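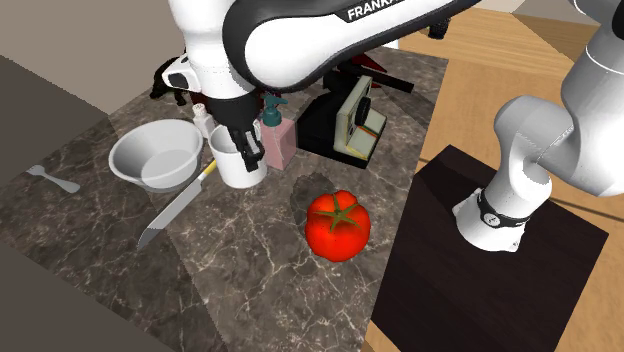 Simulated episodes for a mug-and-bowl task: worth the bother?

Posted by tralumon_kev
We're training a policy to put a mug in a bowl on a cluttered counter. Fulgencio Galindo, who runs our side of it, wants 268 simulated episodes before anyone touches the real arm. We have 176. I've been at this since September and I'm not convinced the last batch taught it anything the first batch didn't.

Reply from ayala9
How many layouts is that? If the clutter hardly moves, you've got one episode with a lot of copies.

Reply from tralumon_kev
15 layouts. Same knife, tomato, soap bottle and toy-looking camera, shuffled about.

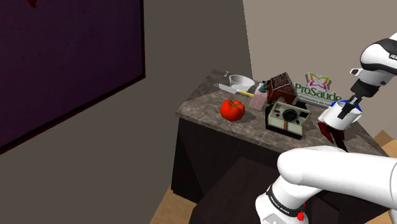

The mug grasp is where I have most doubts. We steer the arm by hand, and everyone goes for the rim because it's quick. So the data says "pinch the rim" and very little else. I can't see that surviving a heavier mug.

Reply from ferkex_user
Disagree. Consistent demos are easier to learn from. We had nine people collecting, all with their own habits, and the policy dithered over the cup until we threw half of it out.

Reply from ayala9
Did you test it on a cup it hadn't seen?

Reply from ferkex_user
No, same cup. It worked on that one.

Reply from ayala9
Well then.

Reply from taline
Bit harsh. But I'd stop collecting, train on the 176 and see where it fails. Then collect those cases. Picking a total beforehand is just a number for a slide.

Reply from tralumon_kev
It was on a slide, yes. I'll ask Fulgencio if I can hold back three layouts for testing. He'll say the loss is going down. It went down last time too and the thing still knocked the bowl.

Reply from ferkex_user
Post the results either way please, including the bad ones.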